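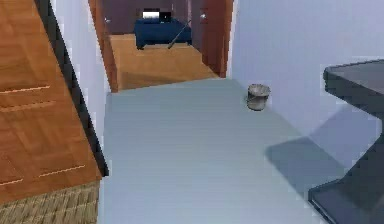 가정용 이동 로봇 시뮬레이션 주행 전 안전 점검표 (복도·문턱 구간), 개정 4판

적용 대상: Hemholm 주택 모델, Drunov 주행 스택
작성: Jalolex 시험팀 / 검토 의견은 각 항목 아래에 이어서 적습니다.

이번 판에서 복도 구간을 통째로 다시 썼습니다. 좁은 통로, 문턱, 열린 문이 한 번에 나오는 구간이라 점검할 거리가 정말 많고, 그래서 제일 재미있는 구간이기도 합니다! 표시는 **적합 / 보완 / 해당 없음** 셋 중 하나로만 해 주세요. "거의 적합"은 보완으로 적습니다.

## 1. 통로와 고정 가구

- [x] **1.1 서랍장 앞면이 충돌 형상에 포함되어 있는가**: 적합
 - 의견: 나뭇결 텍스처만 있고 충돌 형상이 비어 있던 3판의 문제는 해결됐습니다. 서랍이 닫힌 상태만 검사했습니다.
- [ ] **1.2 서랍이 열린 경우의 여유 폭을 따로 계산했는가**: 보완
 - 의견: 서랍을 한 칸씩 열어 둔 변형 장면이 필요합니다. 한 칸만 열려도 경로가 꽤 달라질 것 같아 기대됩니다.
- [x] **1.3 유리 상판 탁자가 거리 센서 모델에서 장애물로 잡히는가**: 적합
 - 의견: 어둡고 반쯤 반사되는 상판은 꼭 따로 보세요. 깊이 값만 믿지 말고 접촉 판정까지 켜고 확인합니다.
- [ ] **1.4 탁자 그림자를 장애물이나 단차로 오인하지 않는가**: 보완
 - 의견: 회색 바닥에 넓게 떨어지는 그림자에서 감속이 반복됩니다. 정지까지는 안 가지만 기록은 남겨 주세요. 조명 각도를 바꿔 다시 돌립니다.

## 2. 바닥의 작은 물체

- [x] **2.1 뚜껑 없는 금속 휴지통을 이동 가능한 물체로 분류했는가**: 적합
 - 의견: 고정 물체로 두면 밀렸을 때 넘어지는 상황을 볼 수 없습니다. 질량은 빈 통 기준값을 넣었습니다.
- [x] **2.2 휴지통과 벽 사이로 경로를 내지 않는가**: 적합
 - 의견: 396회 주행에서 한 번도 그쪽으로 들어가지 않았습니다. 훌륭합니다!
- [ ] **2.3 고리버들 바구니의 외곽이 렌더링과 맞는가**: 보완
 - 의견: 텍스처가 약간 흐려서 눈으로는 경계를 판단하기 어렵습니다. 충돌 형상을 겹쳐 띄우고 비교하세요.

## 3. 문과 문턱

- [x] **3.1 문짝을 움직이는 부품으로 선언했는가**: 적합
- [x] **3.2 문이 활짝 열린 상태에서 손잡이가 통과 폭 계산에 반영되는가**: 적합
 - 의견: 작은 금속 손잡이라고 빼면 안 됩니다. 팔을 단 기체는 팔꿈치 높이에서 먼저 닿습니다.
- [ ] **3.3 문턱에서 바닥 마찰값이 바뀌는가**: 보완
 - 의견: 매끈한 청회색 바닥과 안쪽 방의 나무 바닥에 같은 값이 들어가 있었습니다. 값을 나눈 뒤 양방향으로 17회씩 통과시켜 주세요.
- [x] **3.4 열린 문에 가려진 영역을 '미확인'으로 두는가**: 적합
 - 의견: 개인적으로 가장 반가운 항목입니다. 침대 오른쪽은 복도에서 보이지 않으니 비었다고 가정하면 안 되고, 문턱 앞에서 속도를 낮춘 뒤 지도를 갱신해야 합니다.

## 4. 안쪽 방 진입

- [ ] **4.1 침대 모서리에 비스듬히 기댄 막대를 검출하는가**: 보완
 - 의견: 가는 물체는 격자 해상도에 따라 사라집니다. 3,276개 프레임을 다시 돌려 보니 48개에서 놓쳤습니다. 모두 복도 쪽에서 볼 때였습니다.
- [x] **4.2 어두운 벽 앞의 남색 침대를 벽과 구분하는가**: 적합
- [ ] **4.3 베개 옆 검은 물체에 이름표가 있는가**: 보완
 - 의견: 무엇인지 모르면 '미상'으로 적고 접촉 금지로 둡니다. 추측해서 이름 붙이지 마세요.

## 5. 정지와 기록

- [x] **5.1 비상 정지 명령이 시뮬레이터 일시정지와 별개로 동작하는가**: 적합
- [x] **5.2 접촉 발생 시 직전 구간이 자동 저장되는가**: 적합
- [ ] **5.3 난수 시드와 장면 판 번호가 결과 파일에 함께 남는가**: 보완
 - 의견: 장면 판 번호가 빠져 있습니다. 재현이 안 되면 적합 판정도 취소됩니다.

## 판정

조건부 통과. 1.4, 3.3, 4.1은 Hendricks 실기 시험장으로 넘어가기 전에 닫아야 하고, 나머지 보완 항목은 7월 판에 넣습니다. 4.1은 해상도를 올린 설정과 기존 설정을 나란히 돌린 결과를 붙여 주세요. 결과가 무척 궁금합니다!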